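Robotics in Practice | Teaching Resources | Part Two

CHAPTER 6

What a demonstration shows you, and what it doesn't

In November a group of second-year students went to the open day at Trallach, a firm that builds arms for packing and sorting. They had been asked to bring back notes and to leave the brochures on the table. Most of them brought back both. The station they wrote most about was the one with the shoebox.

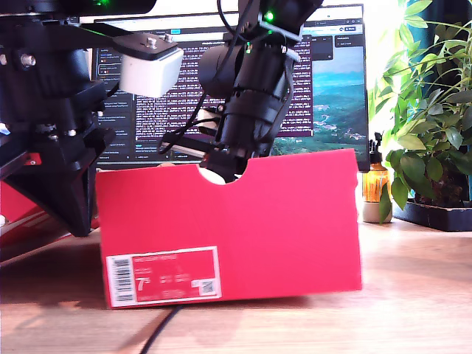
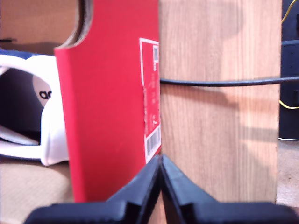 The notes vary a good deal. Chinyere Bashir wrote two pages on the grippers and one line on everything else. Efe Mohammed wrote down the words the presenter used, which were "general", "robust" and "ready", and put a question mark after each. Tobiloba Bako timed things. All three were standing in the same spot and heard the same talk, and if you read their notes side by side you might think they had been to different buildings. We shall come back to all of them in this chapter.

The talk was given by Fitriani Setiawan, who runs the applications side at Trallach and gives a good talk. She told the visitors that the system had reached 206 successful runs on the shoebox task. It is a large number and it was up on a slide, and several students copied it into their notes without asking what it had been divided by. Efe did ask. Out of how many? She said she would have to check, and took his email address. To be fair to her, an answer came a week later, though it was an answer to a slightly different question: in the latest round there had been 73 attempts, of which 64 had been counted as successes.

Let us stay with those two figures, as they are the best thing the group brought home. Sixty-four out of 73 is just under 88 per cent. Is that good? It depends entirely on what you want the arm for. If you are a research student who has been fighting with cardboard all year, it is very good. If you pack shoes for a living and the line runs all night, it means that one attempt in every eight goes wrong and a person has to walk over and see to it. You will not find that person's wages on the slide.

It also depends on what "success" means. The email did not say. It might have meant that the task was finished with no help at all. It might have meant that it was finished in the end, with somebody nudging the box back into place between tries. Both ways of counting are in common use and neither is dishonest so long as it is written down. A figure with no rule attached to it tells you next to nothing, and you should get into the habit of leaving a gap beside it in your notes until you have the rule.

Then there is the trouble with the 206. Successes were being added up over the whole life of the project, through every change of software, every new set of fingers and every rearrangement of the desk. A running total of this sort can only go up. A system that was getting worse by the month would still show a bigger number at each open day than at the last.

6.1 Who picked the object?

When you stand at a demonstration, the object in front of you has been chosen. Somebody decided on that size, that stiffness, that colour. This is perfectly sensible, and you would do the same, but it ought to affect how far you let your conclusions travel. Ask what else has been tried. Ask to see the things that were tried and given up on, if they have been kept. At Dorkik, where the same group went in the spring, Chukwuemeka Fashola opened a cupboard of failures for them and talked for longer about the cupboard than about the machine. The students came away thinking less of the machine and a great deal more of Dorkik. I think they were right on both counts.

You will not always be shown the cupboard. At Trallach the reply was that other boxes "should behave in much the same way". Underline the word "should" whenever you hear it.

6.2 Who is helping?

The word "autonomous" is used on open days to cover at least four arrangements. The arm may be driven by a person the whole time. It may be playing back a movement that was recorded earlier. It may be choosing its own movements while a person stands ready to stop it. Or it may be left alone. An onlooker can find it very hard to tell one from another, and a smooth motion is poor evidence for any of them. Ask directly, and ask about the run you have just watched, as the answer for "the system" is often different.

Tobiloba's timings are useful here. He wrote down when each run began and ended, and also how long passed before the next. The gaps came out longer than the runs. He put this down without comment, and when we went over the notes in class it was the line that started the argument.

Before you go on to 6.3, read the Idahosa report in the appendix and write down every figure in it that has no rule attached. The Pronen report is longer and can wait until Chapter 7.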